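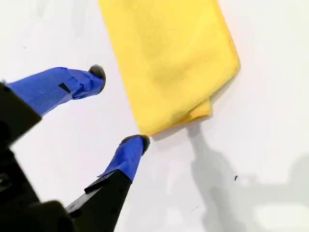
February 5, 2023. Flatcombe shop, Sunday, heat off as usual.

Second coat of shellac on the Painemal clock case. First coat blushed along the left door, so I cut this one thinner and waited 43 minutes between passes. Pilar Durán says wait two hours. Pilar has a heated shop.

Lint in the top rail again. Picked out 2 hairs, one of them gray and therefore mine.

Hinge screws are still at Stistau, who promised them nine days ago and have a very soothing phone manner.

To do: level the runs, wax in March, find the good brush.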